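**Path sweeper stopped late for a skater, vendor says "no fault found"**

**gravelrash** wrote:

Posting in Incidents because I can't get a straight answer through the ticket system.

We run a Skellitz autonomous sweeper on the shared path at Cemside, navigation stack by Kohlhase. On 22 Sep 2026 it came up behind a skater and didn't begin braking until it was 2 metres off. The slow zone is meant to kick in at 5. No contact, no injury, but the operator hit the e-stop before the machine had made up its own mind. Kohlhase went through the log and closed the ticket as "no fault found, perception performed within specification". I don't buy it.
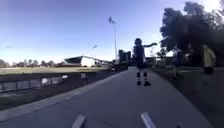

Kohlhase's entire argument rests on the classifier having had a valid track on the skater, with the confidence dip put down to "atypical pose". Atypical for whom? It's a skating path. People on inline skates stick an arm straight out to the side at shoulder height, they wear helmets and knee guards, they stand about in the middle of the asphalt. If one raised arm is enough to make the thing reconsider whether it's looking at a pedestrian, I'd call that a fault, whatever colour the log entry is.

Has anyone else had this on the Skellitz?

---

**torque_wench** wrote:

Which firmware? We had late braking on ours at Fomgate and it was the brake actuator, nothing to do with perception. Detection was fine and the command went out on time, but the actuator sat there. Check the timestamps on command vs wheel speed before you go after the classifier.

---

**gravelrash** wrote:

> Check the timestamps on command vs wheel speed

Did that first. Command to wheel response is 42 ms, well inside what the manual allows. The command itself was late.

---

**pelican_bay** wrote:

Playing devil's advocate. It slowed, nobody got hurt, and the operator was on the button like they're supposed to be. That's the safety case working. If you report every dip in confidence as an incident you'll bury the real ones.

---

**gravelrash** wrote:

The safety case says the e-stop is the last layer. We got to the last layer. And I'm not reporting a dip in confidence, I'm reporting three metres of missing slow zone.

---

**dustpan_dave** wrote:

My money's on shade. Ours is hopeless on the stretch by the sail. Dark pavement, bright strip, dark again, and the cameras never settle. Same path, other bit of it:

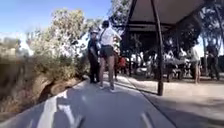 *Shadow streaks across the concrete next to the canopy.*

Ours phantom-brakes there constantly, 17 times in one shift last November. Kohlhase's fix was to "retune the obstacle persistence filter", which as far as I can tell means it waits longer before believing anything. Funny how the late braking complaints started after that.

---

**torque_wench** wrote:

Now that I'd believe. A longer persistence filter would give you exactly a late command with a healthy actuator. Did they push that tune to every unit or just yours?

---

**dustpan_dave** wrote:

Wouldn't say. I asked twice. Release notes just list "stability improvements".

---

**pelican_bay** wrote:

You're all guessing. One event plus a hunch about a filter isn't a root cause. And shade by the canopy doesn't explain a skater out on sunlit asphalt, does it?

---

**gravelrash** wrote:

No, and that's what bothers me. If the tune went fleet-wide it'd be slow everywhere, sun or shade. Agreed it's a hunch. So I've asked for the parameter diff between our last two updates, and I've capped the machine at walking pace until I see it. Manager's not thrilled, the leaves are piling up along the kerb.

---

**torque_wench** wrote:

Ask for the raw track history as well, not the PDF summary. Ours had the first detection rounded to the nearest second, no use at all.

---

**gravelrash** wrote:

Good tip, added to the ticket. They've reopened it as "customer enquiry". Roughly what I expected.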